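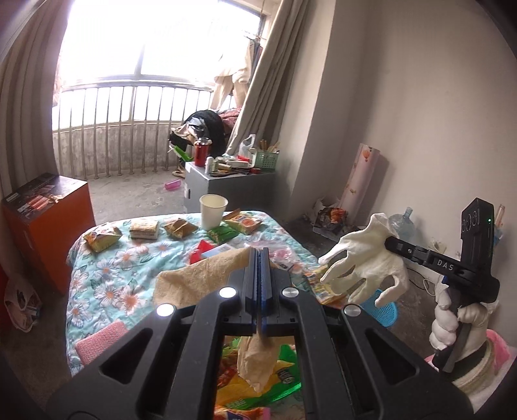 How often should the spare-room bed be checked for food and wrappers?
Before every change of bedding, and again on the morning a guest arrives. Once a week is enough if the room is standing idle.

SPARE ROOM CHECK, MACARAEG HOUSE
Filled in by Noel Macapagal, Aug 19, 2021
Sheet 488

1. Bed cover in place and lying flat
In place. Flat would be generous, given what is on it. The daisies are still cheerful.

2. Bed clear of food
FAIL. Snack packets along the far edge, more in the middle, and a big green and yellow snack bag that has made itself at home. We do own a kitchen.

3. Cups and open drinks off soft furnishings
FAIL. One paper cup, no lid. It stood beside the packets as though it was chairing a meeting. Please use the bedside shelf, bought from Kondby in January for this purpose and so far used to hold the instructions for the shelf.

4. Loose plastic in the bin
FAIL. Clear wrapper with pink printing, spread out on the cover. Small children and the cat both visit this room, and both eat first and think later.

5. Cloths put away
FAIL. Tan cloth out on the bed, plus a pink one that may be a sponge. I did not investigate. Reynaldo Malabanan to say whether either is wanted before wash day.

6. Gloves back on their hook
FAIL. See edge of bed.

7. Floor clear from bed to door
Pass, after I moved my own shoes.

8. Window opens and shuts
Pass. Sticks at the top. Has stuck at the top since sheet 1.

9. Smoke alarm tested
Pass. Tested twice, the second time by accident with the toast.

10. Lamp flex kept away from bedding
Pass.

To do before next check
Sort packets into keep and bin. Anything already opened goes in the Flekum tin with the lid pressed down on all 4 corners. Shake the cover out of the window, not over the landing. Reynaldo to sign.

Reynaldo's comment: Seen. Some of those packets are mine and I would like them described as supplies.

Noel's reply: Supplies go in the cupboard. Item 2 stays a fail.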